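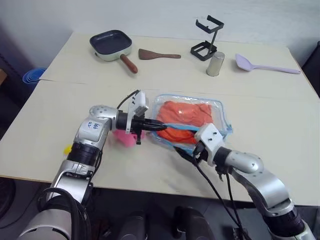
Fig. 2: Clear zip bag with orange cloth

Pairing a Tollar handset with the Flenik base

1. Plug in the base and wait for the green light.
2. Hold the page button until the light flashes.
3. On the handset, open Settings, then Register, and enter the base PIN.
4. Wait 30 seconds. The handset shows its extension number.

Note: pair handsets one at a time — the base drops the first request if a second arrives.

Caution: do not unplug the base during pairing.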